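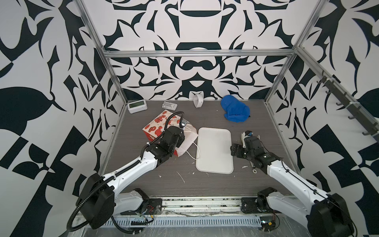
Rail-mounted hook rack, six black hooks, zip-tied at the upper right.

Fomiment hook rack, dark metal — 5/18/24

Bought to get small items off a worktable with no drawers. The rack has no clamps for slotted aluminum rail, so I used small white zip ties. Screws and T-nuts would be stiffer, but the ties took two minutes and leave the rail unmarked.

Spacing between hooks is even. I hung a 300 g weight on each hook overnight and measured no sag. A side pull is another matter: the rack rotates slightly on its ties until they are snugged again.

Finish is adequate. The hook tips are smooth enough for cloth, though a thick towel slides off if hung by one corner. The Kulov rack I used before had deeper hooks and held towels better, but it was too long for this rail.

The table itself still collects white specks and needs a brush. Rating: 4 out of 5. One point off for the missing rail hardware.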